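Clothes Swap and Soup Night is back, and it's bigger!

If you came to the first swap in June you'll remember the line down the stairs and the mountain of sweaters by the door. We ran out of hangers before we ran out of people, and I loved every minute of it! So we're doing it again, this time with a proper supper alongside, because so many of you stayed on chatting and had to go home hungry.

The way it works hasn't changed much. Bring up to 11 pieces of clean clothing on the night, swap them for tokens at the door, and take home as many pieces as you have tokens. Kids' clothes don't need tokens at all - just take what fits. Shoes are welcome if the soles are sound. Please leave underwear and swimsuits at home.

Archana Bhatia is running the mending table again (she fixed 3 zippers on my winter coat last time, one of them twice, and wouldn't take so much as a cookie for it). She'd love a few extra pairs of hands for buttons and hems. You don't have to be good at it, and she has plenty of thread, but bring your own scissors if you have a pair you like. 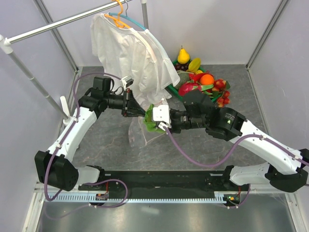

A white tee on a teal hanger in the first picture, and leafy greens in the second.

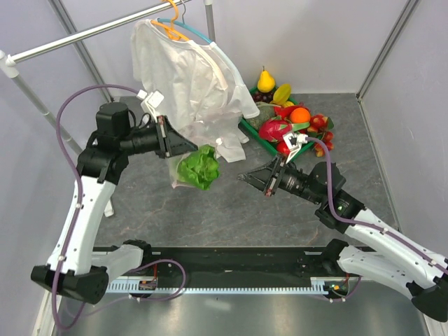

Page last changed: December 9, 2020

Now for the soup! Chiến Phí has offered to cook, and if you've had his ginger and chicken broth you are already putting on your shoes. There will be a big pot of that and a bean and squash one with no meat or dairy in it, plus a green salad, bread, and whatever cakes turn up. We have 76 bowls in the cupboard and not nearly enough spoons, so please tuck one in your pocket. Tell Chiến ahead of time if you have an allergy and he'll set a portion aside for you.

We'll be in the long room at Mallalberg, up the back stairs. The front door sticks, so give it a good shove. There's an elevator by the kitchen for anyone who'd like it, and strollers can be left underneath the stairs.

Whatever is left at the end of the night goes to Joshi, the thrift store next to the bakery. They took 600 pieces from us after the June swap and were so nice about it, even the box of single gloves! They're short on men's coats and warm pajamas this winter, so if you have those to spare, bring them along on top of your 11.

Sign up on the sheet by the mailboxes, and put a star next to your name if you can stay for dishes.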